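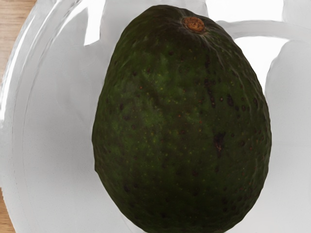

How long should the Corton countertop fryer heat before the first basket goes in?
Wait until the green ready light comes on and stays on for a full minute.

Section 4. First Use

1. Place the fryer on a level, heat-resistant surface with free space on all sides.

2. Wash the basket and lid in warm soapy water. Dry them completely. Do not put the heating element in water.

3. Set the oil pan in the housing and lower the element until the bracket clicks.

4. Pour in oil up to the line marked MAX. Never fill past this line.

5. Plug the cord into a grounded outlet. The fryer draws 2000 watts and should not share a circuit with another appliance.

6. Turn the dial to the setting you want. The red light shows that the element is heating.

7. Lower the basket slowly with the handle locked out.

CAUTION: Do not move the fryer while the oil is hot. Allow it to cool with the lid off before draining.

CAUTION: Do not use an extension cord.

Note: A slight smell is normal the first time the element heats up. Run the fan or open a window.

Note: If neither light comes on, press the reset button on the back of the control box using a wooden skewer. Unplug the fryer first.

Replacement baskets are sold under part number 1679. The drain valve kit is part number 3213. See Section 5 for draining and cleaning.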